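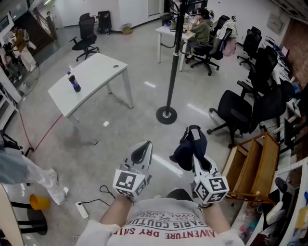

Home | Projects | Notes | Archive | Contact

An ultrasonic anemometer for the Marwood mast

Oct 2, 2019

The cup anemometer on the Marwood mast was retired in March after its bearing seized for the second time. Its replacement has no moving parts. This post records the design of the new instrument, the results of the first bench tests, and the matters that remain open before it can be mounted outdoors.

The principle is well established. A pulse of ultrasound travelling with the wind arrives slightly sooner than one travelling against it. If the path length is known and the travel time is measured in both directions, the wind speed along that path can be calculated without reference to air temperature. Two paths set at right angles give both speed and direction.

Four transducers are used, of the ordinary 40 kHz type sold for parking sensors. They are held in pairs, facing one another across a gap of 157 millimetres. At room temperature a pulse crosses that gap in a little under half a millisecond. A wind of one metre per second changes the travel time by only slightly more than one microsecond, and the whole difficulty of the project lies in measuring that change reliably.

The first version of the receiver used a simple comparator, which triggered when the incoming signal passed a fixed voltage. This was not satisfactory. The transducers ring up slowly, and a small drop in signal strength caused the comparator to trigger one full cycle late. At 40 kHz one cycle lasts 25 microseconds, and the resulting readings were absurd. Karim Rizk reviewed the circuit and recommended that the comparator be abandoned in favour of sampling the whole waveform and comparing it with a stored reference. His advice was followed.

The present version samples each received pulse at one million samples per second and finds the best match by cross-correlation. A parabola fitted through the three highest points gives a resolution well below one sample. The processor is a small Tedport board with 12 bit conversion, and it completes a full set of four measurements in 54 milliseconds. No effort has yet been made to speed this up.

Bench testing was carried out in a sealed cardboard box lined with felt. Over a run of 62 minutes the zero reading stayed within 0.1 metres per second on the north-south path. The east-west path drifted by three times as much. Vivek Awasthi suggested that the two transducers on that path were poorly matched, and exchanging one of them reduced the drift considerably. Matching is now done before assembly by recording the resonant frequency of each transducer and pairing those that lie closest together.

The frame is aluminium tube, painted grey. An earlier frame, printed in plastic, flexed enough under hand pressure to alter the path length and was set aside. Rima Chamoun machined the transducer collars, which are isolated from the tube by rubber sleeves. Without the sleeves, sound travelled through the metal and reached the receiver ahead of the pulse in air.

Three matters remain open. The transducers are not rated for rain, and a water droplet on the face is expected to weaken the signal. The transducers also disturb the air they are intended to measure, and a correction table will be required for winds blowing directly along either path. Finally, the data cable to the logger is long and passes close to the pump supply.

Readers who have weatherproofed transducers of this type are invited to write to the address below. The firmware and the collar drawings will be posted once the correction table has been completed.

Contact: Omar Khoury, by the form on the Contact page | © 2019 Omar Khoury | Back to top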